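Enden Annotator: frequently asked questions
Reading time: 5 min

What does Enden do?
Enden is the episode review and labelling tool in the Skadesico stack. It reads two-handed gripper recordings, aligns the streams, and writes segment labels that the Jeleo planner can consume.

Which clock is authoritative?
The head camera. Left and right gripper streams are resampled to it. If the offset on either side exceeds 47 ms, the episode is flagged and won't export until it is realigned.

Why are left and right labelled separately?
One hand is often idle while the other is holding something. A single shared label hides this and produces poor grasp boundaries. Each side carries its own state: open, closing, holding, releasing. 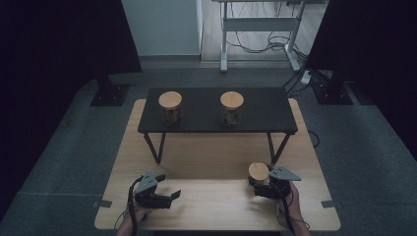 Left gripper: open. Right gripper: holding, lidded wooden container.

How are identical objects told apart?
By track, not by appearance. Containers of the same style get a numeric suffix when first detected and keep it for the episode. If a track is lost for more than 5 frames, the suffix is released and the labeller must reassign it by hand.

Does a stacked surface need its own ID?
Yes. A low table standing on a larger one is a separate support surface. Label the placement against the surface the object rests on, or the planner will pick the wrong target height.

Can I change the default segment length?
Set max_segment in the project file. The default is 300 frames. Longer segments are accepted but slow the preview.

What does error 2918 mean?
The colour calibration file is missing or was written by a release from before August. Re-run the calibration step and reload.

Is the Lazaridis exporter still supported?
Read-only. Existing files open normally; new exports use the current format.

Page maintained by Noémie Maillard. Last revised December 19, 2022.

© 2022 Skadesico | Contact | Back to top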